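Looking after brushes in the kitchen and workshop

Most brushes are thrown away with plenty of bristle left on them. The usual causes are splayed tips, a stale smell, dried residue at the root of the bristles, or a handle that has worked loose. The notes on this page cover washing-up brushes, scrubbing brushes, bottle brushes, bench brushes and paint brushes. They were revised in September after readers sent in corrections, and the section on natural fibres is largely new.

Bristle types

Nylon and polyester bristles take up very little water and dry quickly. They soften in heat. A nylon brush used regularly on the base of a hot pan will develop curled, rounded tips, and no amount of soaking will straighten those again. Trim them with sharp scissors if only the outer row is affected.

Plant fibres such as tampico and palmyra are stiffer when dry and relax when wet. They tolerate heat well. They hold water at the root and will go black if the brush is left lying in a puddle by the sink.

Animal hair (hog, horse, goat) is found in paint brushes, dusting brushes and the better bench brushes. Keep it away from bleach and strong washing soda, both of which attack the hair and leave it brittle.

Wire brushes are a separate matter. Steel wire rusts, brass wire bends. Neither should be used on non-stick pans, and a barbecue grill cleaned with one should be wiped down with a damp cloth afterwards to pick up any broken wires.

Washing a kitchen brush

Rinse under the hot tap with the bristles pointing down. Comb out food scraps with an old fork. Fill a bowl with hand-hot water, add a squirt of washing-up liquid and leave the head in it for 16 minutes. Only the head goes in. A wooden handle left standing in water swells, and the varnish lifts at the neck first.

Rinse again, shake hard and hang up to dry. Once a fortnight is enough for a brush used only on dishes. A brush used on root vegetables needs it more often, as soil packs down between the tufts.

For smell, use 3 tablespoons of white vinegar in a mug of warm water and stand the head in it while you do something else. Do not mix vinegar with bleach, and do not use one straight after the other on the same brush. The combination gives off chlorine gas.

Plastic brushes can go on the top rack of the dishwasher if the maker says so. Lay them flat and well clear of the spray arm. Wooden ones should never go in.

Drying and storage

Hang brushes by the handle with the head down. A brush stored head up drains into its own stock, and this is where rot starts in wooden backs and rust starts in staples. If there is no hole in the handle, drill one 13 mm from the end with a sharp wood bit, clamp a scrap behind it to stop the back splitting out, and rub a little linseed oil into the cut edge. Linseed rags can heat up and catch fire on their own – spread them flat outdoors to dry before binning them.

Scrubbing brushes without handles should be laid on their side. Resting them on the bristles gives the whole block a permanent lean, and resting them on the back traps water under the wood.

Avoid deep pots and closed caddies. Halina Tokarz wrote in to recommend a strip of dowel fixed inside the sink cupboard door with two cup hooks per brush. It works, provided the door is left open for an hour after washing up. She uses brass hooks. Plated steel ones marked her handles.

Bottle brushes

The twisted wire stem is the weak point. Push and turn in the direction of the twist, which is nearly always clockwise. Turning against it opens the wire and lets the bristles drop out. If the tip is bare wire, dip it in silicone sealant and let it cure overnight, or it will scratch glass.

Bench and workshop brushes

Knock sawdust out against the edge of the bench at the end of each job. Resinous dust from pine sticks to hair and needs a wipe with white spirit, followed by soapy water. Keep one brush for wood and another for metal filings. Filings carried across to a planed board will stain oak blue-black as soon as any damp reaches them.

Nuno Cordeiro disagrees with the advice on white spirit and prefers methylated spirit for horsehair. Either will shift resin. Methylated spirit may cloud a shellac finish on the handle, so test it first.

Loose heads and handles

A screwed head that works loose has usually shrunk in dry indoor air. Wrap the thread with a turn of cotton string and screw it back in. A glued head needs to come off fully: scrape out the old glue, apply waterproof wood glue, wipe away the excess and leave it clamped for a day. Topping up an old glue joint without cleaning it seldom lasts a month.

Tufts that pull out of a drilled wooden block can be reset singly with a drop of epoxy in each hole. It is slow work and worth doing only on a good brush. 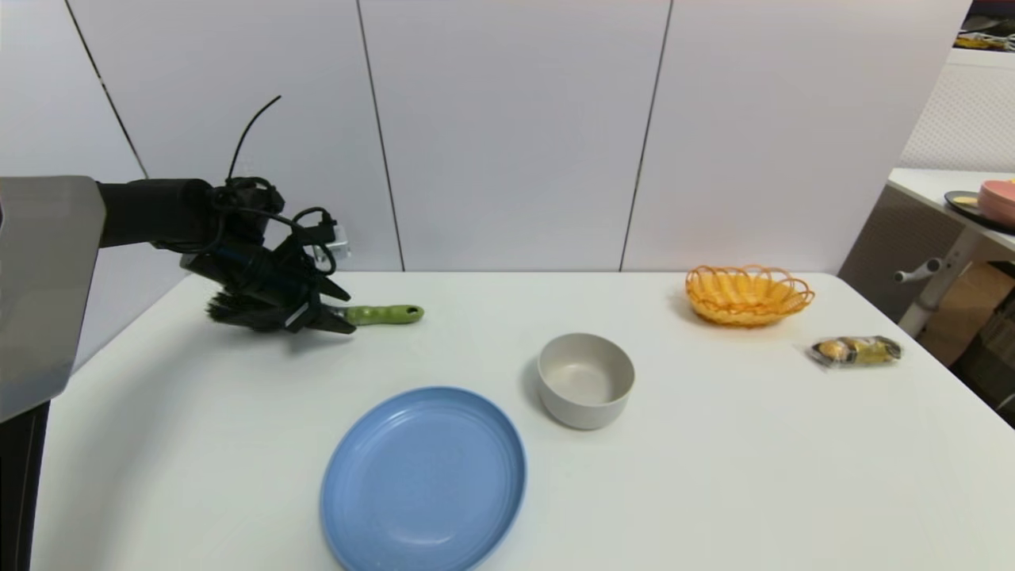
How do you know when a cleaning brush is past saving?

Press the bristles flat against a table and let go. If they stay splayed, the tips can no longer reach into corners and the brush should be replaced or moved to rougher work. A smell that returns within a day of a vinegar soak means the stock itself is rotten, and that brush should go in the bin.

Second uses

Worn dish brushes do well on flowerpots, boot soles and the tracks of sliding doors. Cut the bristles down to half their length for a stiffer scrub. Mark the handle with a ring of coloured tape so that it does not find its way back to the sink.

Old paint brushes, trimmed square, are good for dusting louvres and for working wax into mouldings. Wash out any trace of solvent first.

Corrections

An earlier version of this page gave boiling water for the weekly soak. Vitória Antunes pointed out that it softens the pitch used to set the tufts in some older brushes. Hand-hot water is sufficient.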